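3.2 Rack layout and starting state

Household dish loading was studied as a placement task on a single countertop drying rack. Earlier work on kitchen storage (Gaete and Carnegie, March) treated the rack as a flat target area. Our pilot trials showed that this loses most of the behaviour of interest, as people choose a spot for a plate by looking for something to lean it against. We therefore describe the rack by its supports: the upper rim, the lower side wires and the tray.

Each trial began from one of 5 starting states. In state 2, used for the results in this section, the basket holds nothing and one round plate lies flat on the tabletop to the left of the rack (Figure 4). The rack is black and the tabletop white, so the rim can be traced against the surface in most views. The front bar is harder to separate from the drip tray, both being dark, and coders were told to mark it from its corners.

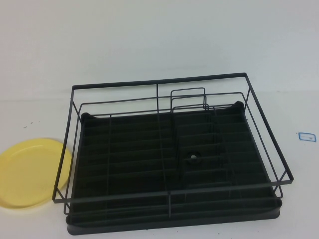

Figure 4. Starting state 2: empty wire rack over its drip tray, with one yellow plate to the left.

Placements were coded by the first support the plate touched and the support it finally rested on. A plate that touched the rim and then slid to the tray was coded as a rim contact with a tray rest. Where the two coders, Haque and Ruangrit, disagreed on the first contact, the trial was reviewed by Wongsuwan and the later code was kept. The full set contains 3,476 placements, of which over 400 were reviewed in this way. Most disagreements concerned the front bar.

Rack angle was not held constant. Small rotations are normal in home kitchens, where a rack gets nudged each time the counter is wiped, and fixing the angle would have favoured participants who load from one side. Angle is entered as a covariate in the models in Section 4. The position of the plate was recorded relative to the left rim bar and not to the table edge.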